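Home Stories Submit Archive About

Late Checkout

The Gesby had 85 rooms and one working iron, and the night clerk knew where the iron was at all times. A woman from room 19 came down for it at two in the morning.

"It's out," said the clerk.

"Out where?"

"Seventh floor. The Lambrechts people have a breakfast thing."
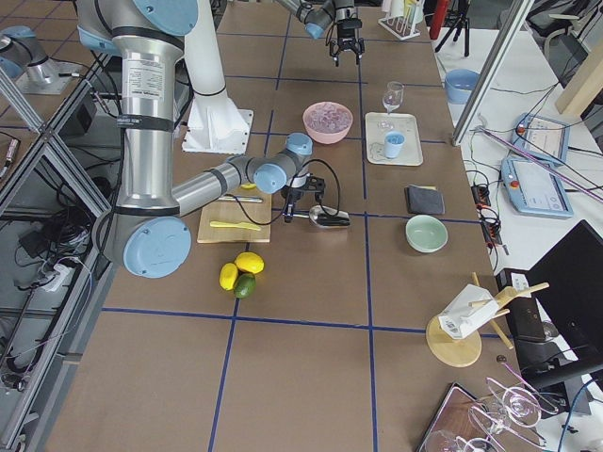

Spoon and gripper at the work table.

She sat down in the lobby to wait. The hotel had been taken over by Wandbridge in November, and Wandbridge had put in a scent. It was called Treko and was meant to suggest travel. It suggested a cupboard.

"I have over 2,000 points," she said after a while. "What does that get me?"

He looked it up. "A fruit plate."

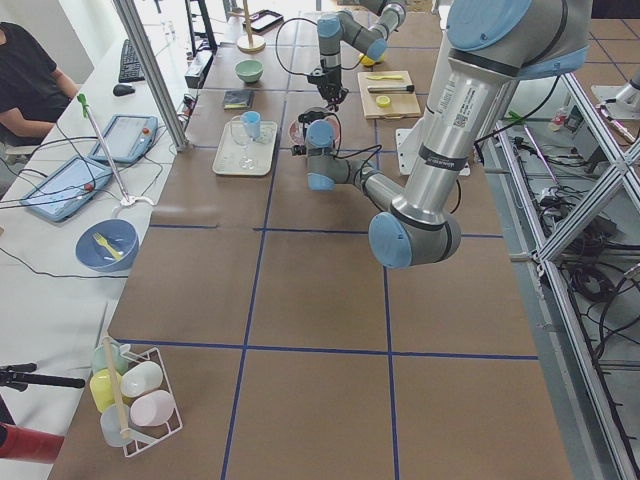

The fruit plate, it had to be said, was not much. The kitchen closed at 7 and what was left after that was whatever the clerk could find in the bar fridge. He came back with a pink round dish and, near it, something small and yellow that might once have been part of a lemon. She looked at it for some time.

"Is there a fork?"

"There's a spoon."
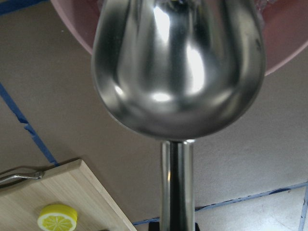

She ate it with the spoon. At half past three the lift opened and a man in a very smooth shirt and no trousers put the iron on the counter, nodded to them both and went back up.

"Still warm," said the clerk, and slid it across. "I'll need a deposit."

More short fiction
The Minibar Inventory
Colour of the Carpet at the Grand
Two Nights, Non-Refundable
Adjoining Doors

Contact | Copyright the author | Back to top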